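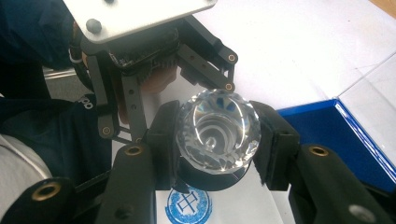
4.2 Changes in handling work at the Kallwood site

Figure 3. A faceted crystal piece held between the padded jaws of a gripper, with an open blue box on the table.

The packing room at Kallwood employed 16 people when the study began in September. Until then, every crystal piece was lifted, turned under the lamp and boxed by hand, and each packer followed a piece from tray to lid. Under the Zidari program, part of the lifting passed to grippers with padded jaws (Figure 3). Inspection and final closing of the box stayed with the packers.

Interviews lasted 30 minutes and were held on site by Ilgın Bayram. Most packers reported less strain in the wrist and thumb. Several also said that they missed the feel of the piece, which they had used to find small chips along the rim before looking for them. Two senior packers went on checking each rim with a fingertip after the change - a step that does not appear in the written procedure.

Job content shifted in less expected ways. Replacing worn padding was first assigned to the maintenance unit, but by the second review packers were doing it themselves between trays. This work was not counted in the output targets. Hầu's earlier study at Soylu describes a similar transfer of small repair tasks, and there too job grades were left as they were.

Supervisors, for their part, spoke mainly of scheduling. Shifts could be covered with fewer experienced packers present, and training for new staff was cut to 48 hours. The packers we interviewed considered this too short for cut pieces.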